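How Do Robots Stay Safe Around People?
A guide for readers ages eight to eleven
Published by the Stistonier Learning Center

A robot does not know what a rule is. It cannot feel sorry when it bumps into something, and it cannot tell that a finger is more important than a box. People have to think about these things for it. They write the rules down, and they check that everyone follows them.

This guide explains some of the rules used at the Porkden workshop, where young visitors learn how grippers pick up and move small boxes. A gripper is the part that does the work of a hand.

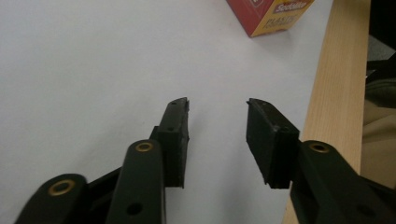

Reading time: 5 minutes

What is a standard?

A standard is a set of rules that many people agree to use. You already know some standards. Traffic lights use red for stop. Paper for school printers comes in set sizes, so that it fits.

Standards for robots work in the same way. They tell the people who build and use robots what must be checked, who must check it, and what must be written down. A workshop may also have its own rules, called house rules. House rules can be stricter than a standard. They may never be weaker.

The rules at Porkden are kept in a binder named Skosari, after the street where the workshop first opened. Each rule has a number. The newest is Rule 316, and it says that the binder must be put back on its shelf at the end of the day.

Rule: Keep the work area clear

The fingers of a gripper need space to open and close. Before work begins, anything that is not needed is moved out of their way. A pencil left between the fingers could be snapped or pushed off the table.

A plain white tabletop makes this check easier. Against a plain surface, small things are simple to spot. The box to be picked up stays on the table, and hands stay away from the fingers.

Rule: Know the pinch points

A pinch point is a place where two parts come together and could squeeze something caught between them. A door hinge has one. So does a pair of scissors.

On a gripper, the gap between the fingers is a pinch point. The joints farther down, where one arm meets another, can be pinch points too. Visitors at Porkden are asked to point to the pinch points before they use a gripper, without touching them.

Rule: Look at the pads

At the tips of the fingers are pads. They press against the object and help keep it from slipping. Pads that are used often become scuffed, and their edges can wear down.

A little wear is expected. Too much wear can mean that an object falls. For this reason, the pads are inspected at the start of each session. The person who inspects them signs the check sheet. If there is any doubt, the gripper is set aside until an instructor has looked at it.

Eilidh Cowie, who teaches the safety class, asks her students to read the check sheet aloud. "A signature is a promise," she tells them. "Please do not sign for something you have not looked at."

Rule: Use the right amount of force

Force is how hard something pushes or pulls. A gripper that squeezes too lightly may drop a box. One that squeezes too hard may crush it. Cardboard bends easily, so it needs a gentle setting.

The rule is to start low. The operator – the person in charge of the gripper – begins with a small force and adds more only if the box slips. The setting that works is written down for the next person.

Rule: Stay clear of a hanging box

When a box is off the table, it can fall. It can also swing or tilt, so that one corner hangs lower than the rest. Until the fingers have closed on it, the gripper is not holding it at all.

People keep their hands and faces out from under the box. They do not reach in to straighten it. If something looks wrong, anyone in the room may call "Stop," including the youngest visitor, and the operator must stop at once.

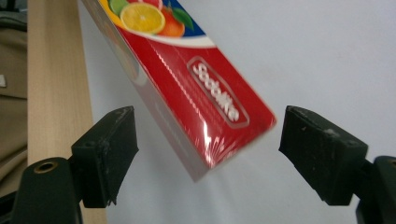 Who checks the rules?

Rules can become out of date. A new tool may need a new rule, or an old rule may turn out to be hard to understand. Every January, the workshop reads through its binder and decides what should change.

Mawuli Frimpong leads this review. He also reads the near-miss notes. A near miss is something that could have caused harm but did not, such as a box dropped beside a foot. Writing one down does not get anyone into trouble. Last year, two notes led to clearer wording in the rule about hanging boxes.

Words to know

Gripper: the part that takes hold of an object.
House rule: a rule made by one workshop for its own use.
Near miss: an event that could have caused harm but did not.
Operator: the person in charge of a machine.
Pinch point: a place where moving parts could squeeze something.

Something to try

Choose a tool that is used in your home or classroom, such as a stapler or a hole punch. With an adult, find its pinch points and write one safety rule for it. Then ask someone else to read your rule and explain it back to you. If they are not sure what it means, try writing it again with simpler words.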